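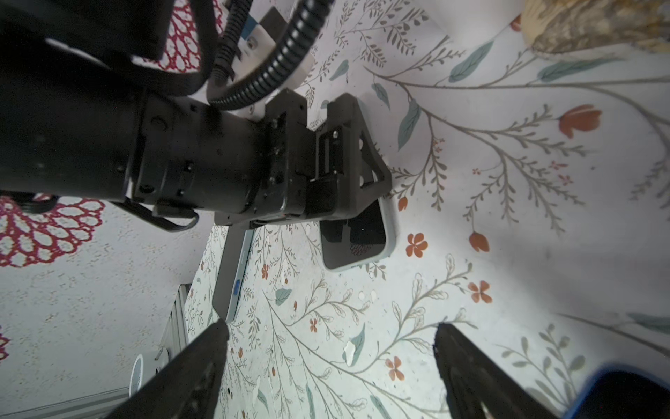
Open Day Guides and Visitor Participants Wanted

Workora is looking for people to help run its open day on 6/27/26, and for members of the public who would like to take part in the tabletop demonstration. The guide positions are paid. The participant places are unpaid, but lunch is included and we cover parking.

Posted by: Workora, Visitor Programs
Location: Allness Building, ground floor and mezzanine
Contact: Trinh Lâm, Visitor Programs desk

About the day

We open the building to the public once a year. Last June we had 1,172 visitors, and most of them went straight to the tables where the arms were handling household things. This year that part of the day gets the whole ground floor. Each station is set up like a table in somebody's home, with a printed cloth, a doily, a phone and whatever else people leave lying around. The arms work over these tables with two-finger grippers, and a guide stands next to each one and talks with visitors while it runs.

The mezzanine will have a quieter display on how we build the stations, with a short talk by Gilberto Alvarado in the morning and again in the afternoon. The talk is the same both times.

Paid position: station guide

You will look after one station for the day. You do not need an engineering background. Two of our best guides last year came from a library and a shoe store. What you do need is to be comfortable repeating yourself, because you will get the same six or seven questions all day.

Duties:

Greet visitors and explain what the arm is trying to do
Keep people behind the floor tape while the arm has power
Put the table back in order between runs, following the printed layout card
Call the station operator if anything stops or looks wrong
Hand out and collect the comment cards

You will not operate the arm. Each station has an operator from our staff who starts and stops it. Guides reach onto the table only after the operator says "clear." We are strict about this and it is covered twice in training.

Requirements:

18 or older
Able to stand for most of a shift (stools are available at the stations, and we can arrange a seated position if you ask ahead)
Clear spoken English - Spanish or Vietnamese is a plus
Available for the training session the evening before and for the full open day

Pay is a flat $285, which covers the training evening and the open day. It is paid by check or direct deposit within two weeks. You will be given a shirt to wear and you can keep it. Please wear closed shoes, and no loose scarves or long necklaces.

Demonstration participants

We have 30 places for visitors who want to do more than watch. Participants sit down with an operator and help set up a table. You will choose objects from our shelves, arrange them on the cloth the way you would at home, and then watch the arm try to pick one up and move it. Afterward Cristian Cabrera will ask you some questions about how it looked to you - whether the arm was too fast, too close, or hard to follow. Your answers are written down without your name.

Plan on an hour, including the sign-in. You may bring one small object of your own if you like. It should fit in one hand, and it should not be glass, liquid, sharp or something you would be upset to see dropped. Phones are fine at your own risk, but most people use one of ours.

Children 12 and up can take part with a parent or guardian sitting at the same table. Each child counts as one place, so list everyone on the form.

Not every pickup will work. Flat things on cloth are difficult, and some tables take several tries. If you are hoping for a polished show, the recorded program on the mezzanine may suit you better.

Getting here

Use the Merurov Street entrance. The front doors on the plaza side will be locked. There is a ramp to the left of the steps and an elevator to the mezzanine. The parking lot behind Lukáč Hardware is open to our visitors for the day, and participants should bring the ticket to the desk to have it stamped.

How to apply

For the guide position, send a resume or just a short letter telling us where you have worked with the public. One page is plenty. Mark it "Open Day Guide" and say whether you speak any other languages. Orlando Flores reads the applications and will call the people we would like to meet. Interviews take fifteen minutes and can be done by phone.

For a participant place, fill in the form at the Visitor Programs desk or ask us to mail you one. Places go in the order the forms arrive. Once they are full we keep a waiting list, and we do use it.

Questions about access, seating or the equipment itself can go to Arnulfo Echeverri, who is in charge of the ground floor. If noise is a concern, ask him which stations are farthest from the entrance.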